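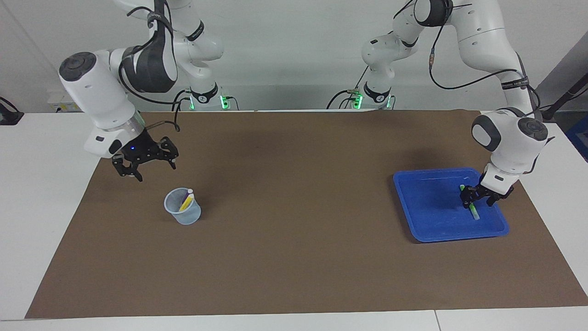
Page last changed: 24 April 2025

A good word for the shallow tray

My grandmother kept a tray on the sideboard for what she called the day's bits, and I have been trying to work out ever since why hers was the only house in our family where a pen could be found when the telephone rang. She wasn't a tidy woman (you should have seen the shed). She had drawers full of string and candle ends like everybody else of her age, and a cupboard under the stairs that had to be leaned on to shut. But the pen lived in the tray, and the tray lived on the sideboard, and so far as I know there was never a discussion about it.

I mention her because I've spent a good part of this spring helping to set up the craft room at the Plevby reading rooms, and I've found myself on the losing side of an argument about storage. The winning side wants boxes. Deep ones, with lids and clips, that stack up to the ceiling and have labels on the front. The catalogue from Domness has page after page of them, and I will admit that when you see a wall of them done properly it does look marvellous, in the way that other people's airing cupboards look marvellous. I would still take a green marker in a plain blue tray over the whole wall of them.

Let me try to say why. A deep box is a fine place for something you don't want. Christmas lights, spare curtains, the good tablecloth that frightens everyone: put them in a box by all means, clip the lid down and wish them well. A marker is another sort of thing altogether. You want it for a moment, then you don't, then you want it again, usually while you're holding a ruler in the other hand and trying to remember a measurement. Ask a person in that position to unclip a lid and they will put the marker down wherever they happen to be standing, and I can't find it in me to blame them. I've done it myself and found the thing a week later on top of the fuse box.

With a shallow tray there is so little to do. You reach in and your fingers are more or less there already. There's a rim, so a marker that rolls will only roll as far as the rim, and if you've ever chased one under a radiator you will know what that is worth. The bottom is all on show. You don't rummage in a tray, you look at it, and looking takes no time at all.

Wim Jansen, who taught me what little bookbinding I know, in a cold room over the bakery in Prolarham, used to say that a container should be no deeper than your hand is wide. I thought it was one of his fussier rules at the time. He had a good many, and one of them concerned the correct way to hang up an apron. But he had been cutting board and paper for 26 years at that bench and still had his first bone folder, and I had lost two of mine by May, so perhaps I ought to have been taking notes.

Colour matters too, more than people like to allow. A friend who knows about interiors told me that storage should blend in with the room, and I've seen what comes of that. Everything is oatmeal and you can't find the scissors. I like a strong, cheerful blue, one that you would never mistake for the table, and then something of quite another colour laid in it. Green shows up very nicely. So does orange. Black is perfectly serviceable, though I would keep black away from a dark tray unless your eyes are a good deal younger than mine.

And under the tray, please, a mat. I held out against mats for years, thinking they were for people who did proper woodwork, and I was wrong. A big plain brown one on a white table tells you where the work goes, even when there isn't any work on it, and the pale edge left round the outside gives your eye somewhere to stop. I bought mine from Kpodo after a long dither and it has outlasted two kettles. I find I put things back inside its borders without thinking, much as one keeps off a flower bed.
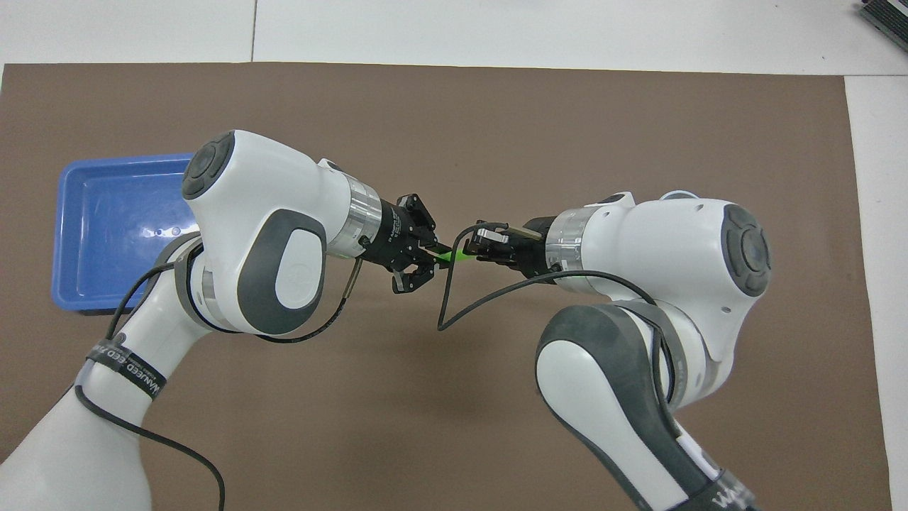
Blue tray, empty, on the brown mat.

An empty tray is the part of all this I feel most strongly about, and the part I've had the least luck in putting across at Plevby. As soon as there is a tray with nothing in it, some kind soul comes along and fills it with paper clips. They mean well! They see a gap and think it has been forgotten. But a tray that's already full of paper clips can't take the marker, and so the marker goes on the windowsill, and we are back where we began, only with more paper clips. I would leave at least one of them bare at the end of every day. It looks like a waste of table, I know, and when you have a room to share and a long list of groups wanting to use it, table is precious. I still think the room is owed to it.

There is a fair case against me, and I should put it. Trays gather dust. They don't stack with things in them, or they do, and then you're sorry. A child with an elbow can empty one across the floor in a second, and a cat doesn't even need the elbow. If you have 100 markers you will want a box for most of them, and I wouldn't stand in your way. Keep four out, say, and give the rest a lid.

The boxes have been ordered, in any case, and very handsome I expect they will be. I've asked for the one table by the window to be left to me, with a mat and a tray on it, and I have been told that this will be considered. In the meantime I've brought my grandmother's old one in from home. It has a chip out of one corner and a faded picture of a harbour, and this morning there was a pen in it.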